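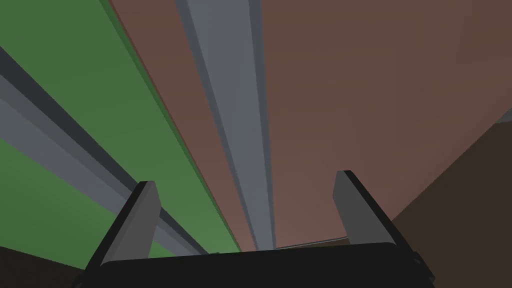
Sim view from behind the gripper, fingers open, nothing held.

February, open day prep, 14:00. Visitors from Gatero due at 15:30. Running the Skultola scene on the Bekex machine, dual-arm model, same build as last month. Physics step at 500 Hz, render left on flat shading.

Dry run of the talk came in at 23 minutes. Too long – drop the part on contact tuning and keep it for questions.

Gripper view is hard to read on the projector. Large plain surfaces and gray beams, no texture to judge distance by. Start with the wide view and switch over after the arms have been introduced.
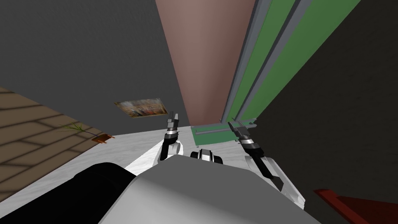 With both grippers this close together the collision margin matters more than I allowed for. Upadhyay planner settings still at default; cap is 700 iterations per query. Try 115 first and log the failures.

To do before the doors open:
Save the start pose under a new name.
Turn off the joint limit warnings on the main display.
Second keyboard for the visitor station – the old one drops keys.

Logs go in the Gatero folder.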